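**To:** Wivine Workshop list
**From:** Hiba Srour, Learning Resources, Clivitz Centre
**Subject:** Re: Marking out the sorting mats

Dear colleagues,

I am replying to the list as well as to Mr Majali, as several branches have raised the same points since the February stock check.

> From: Munther Majali
>
> Dear Hiba,
>
> We have taken delivery of 4 of the green cutting mats and would like to set them up for the colour sorting activity before the next group comes in. I have three questions.
>
> First, may we put tape directly on the mat, or should there be a sheet of paper under it? Anas Karam is concerned that the adhesive will spoil the surface for the craft classes, who will want the mats back.
>
> Second, do the taped areas have to be the same size? The activity card does not say.
>
> Third, our older mats are scratched. Should they be withdrawn?
>
> With kind regards,
> Munther Majali
> Lysenko Branch

On the first question, masking tape may be applied directly to the mat. Please do not use parcel tape or any cloth-backed tape, both of which leave a residue. Tape should be lifted at the end of each term and the mat wiped with a damp cloth and a little washing-up liquid. Mats must be left flat to dry and must not be placed on or near a radiator. Mr Karam may be assured that the craft classes at Clivitz have been using mats treated in this manner without complaint.

On the second question, the areas need not match. The card asks only that each area be outlined in one colour and that a brick can be set down inside it without touching the tape. The printed grid is a convenient guide when laying the strips, but there is no need to follow it exactly. Overlapping corners are acceptable and save a good deal of trimming. Where a strip runs past the edge of the mat it may be pressed down on the table, although branches that put their mats away each evening will prefer to cut it short.

Areas are best placed along the lower edge, within easy reach of a seated child, with the upper part of the mat kept for bricks that have yet to be sorted.
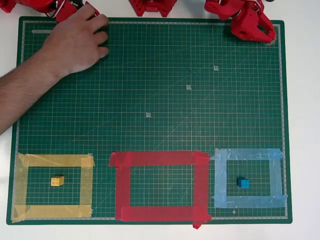

On the third question, light scratches and cut marks are no reason to withdraw a mat. It should be replaced only if it no longer lies flat, or if a cut has gone through to the underside. Worn mats may be returned to Ayman Harb at the Flemimness store, who will issue a replacement against the branch code. The stock line for the mats is 3712, entered without a comma. Please do not order them through the stationery catalogue.

Bricks are supplied in tubs of 100 in mixed colours. Branches wishing to introduce a further colour should check that they hold matching tape before altering the activity card. Requests for tape should be sent to Tamer Sayegh by 3 p.m. for inclusion in the following delivery.

Yours sincerely,

Hiba Srour
Learning Resources
Clivitz Centre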